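Gridotville House - Laundry and Bedding Gallery
Updated Aug 15, 2024

Garments are folded on the beds in the two upstairs rooms, then moved to the Marinho dresser. Winter items go back on the shelf in September.

1. Fleece, black
Beige inner lining. Lint shows on dark nap - brush before folding. 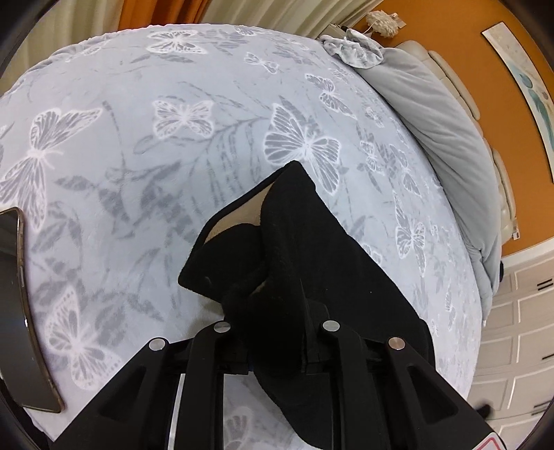 2. Bedspread, butterfly print
Pale blue-gray plush with white and gray butterflies and fern-like sprays. Stored flat, print side in. The spare is kept in the Varnanano room.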